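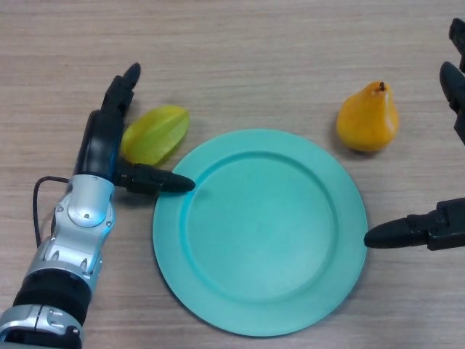 ok so my kid has had the Pruitt balance bike for two months now and a few of you asked how it's going, so here goes

Bought it after my neighbor Asnakech Lemma let us try her daughter's in the driveway. He rode it straight into her hedge and cried when we had to give it back. Sold!

Putting it together took me one evening. The front wheel goes on fine but the little bag of washers isn't labeled, and the drawing in the booklet shows the fork backwards. Look at the sticker on the box instead — that one is right.

Seat height is the big thing. They say start with both feet flat on the ground and knees a bit bent. I had it too high for the first week and he just sort of tiptoed along looking annoyed. Dropped it an inch and off he went down the sidewalk

We got the foam tires, not the air ones. No flats, no pump, but they slide on wet leaves and you feel every crack in the path (well, he does). If you live somewhere hilly like Haslow I'd pay extra for air.

No brake on this model!! He stops with his shoes. Two pairs of sneakers are already toast at the toes, so put him in the ugly old ones is my advice

Haran from the bike shop... sorry, Haoran, Haoran Ding, autocorrect hates me... told me to check the handlebar bolt every couple of weeks. Did it last night and it was loose, so please go check yours too

I paid full price and then it went on sale nine days later. Emailed them and they sent me the difference plus a bell. The bell is very loud. I have regrets about the bell.

Someone asked if the Cellidura one is better. We only tried it in the store. Lighter for sure, nicer grips, but the seat wouldn't go low enough for him and he's not even that small for three

Next up is a helmet that he'll keep on for longer than one block. The one with the dinosaur spikes is winning so far, if you have one tell me how it fits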